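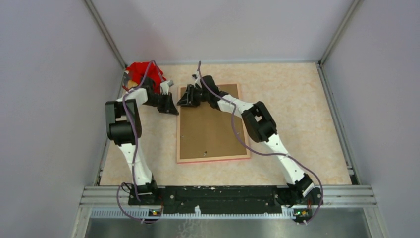 Kela Framing is a picture framing business with two owners, Ankit Ahuja and Sushil Maurya, and a fairly low opinion of how picture framing gets sold. We both came out of the trade's bigger end. Sushil spent years cutting mats for Ornia, a chain store that no longer exists, and Ankit sold frames over the phone to hotels that wanted 600 of the same one by May.

We've read a lot of About pages while putting off writing this one. Most say the owners have a passion. We like frames well enough. We'd still question anyone who claims to have dreamed of miter joints as a child, and we can't see how it would help you get your grandmother's wedding portrait on the wall.

## What we do

We frame prints, photographs, certificates, needlework and the odd football shirt. We also repair old frames, when they're worth repairing. Often they aren't, and you'll hear that before any money changes hands. A frame with a split corner can usually be glued and pinned. A frame that has been glued and pinned by three earlier people is another matter.

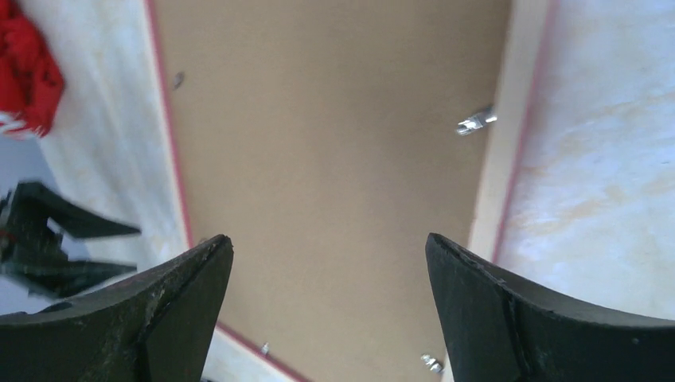
*Smooth, flat and tan: a board seen close up.*

Backing is a good place to be suspicious. You look at the front of a picture for years and never turn it around, so the back is where a shop can save money. Ask what's behind your print, and ask what's touching it. If the answer is "museum quality," ask which museum. We've asked, and the conversation tends to end there.

The same goes for glass. Filtering glass slows fading. It doesn't stop it, and a watercolor in a sunny hallway will fade behind the most expensive sheet in the catalog. Moving it to another wall costs nothing, so we bring that up first. Sushil once talked a customer out of a $69 upgrade this way and Ankit brought it up for a month.
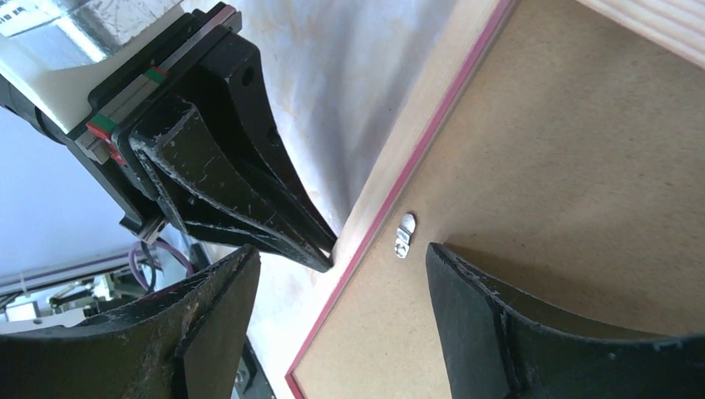
## Prices and promises

Small frames start at $60 with standard glass, fitted. That price doesn't go up to make room for a sale, and we don't run sales. We have never understood how a shop can take half off all year and stay open, unless the first number meant very little.

We don't offer a lifetime guarantee either. Whose lifetime? If a joint opens or the hanging wire gives, bring the frame back and we'll fix it. If it fell down the stairs, we'll fix that too and charge you for it.

Most of our moldings come from Dimaculangan, a small mill we've bought from since we opened. We've tried others. Volau sent us samples that were lovely and then an order that wasn't — warped lengths, finish coming off on the tape — and we went back to the people we knew. 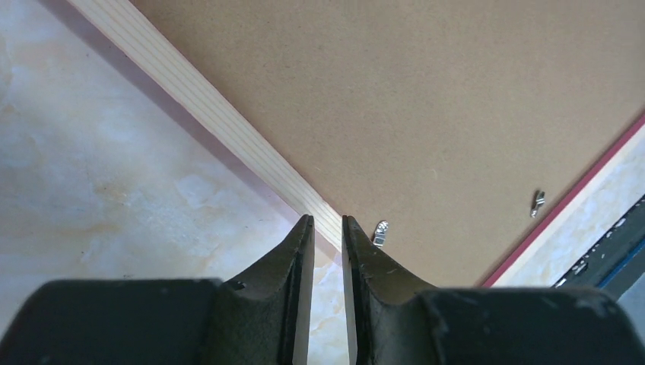 We also turn down work. Some posters are better off with four pins, and a few things people bring in really need a paper conservator, which neither of us is. We'll give you a name.

You don't need an appointment, though mornings before 11 are quieter. Bring the picture itself if you can. Measurements read out over the phone have let us down too many times.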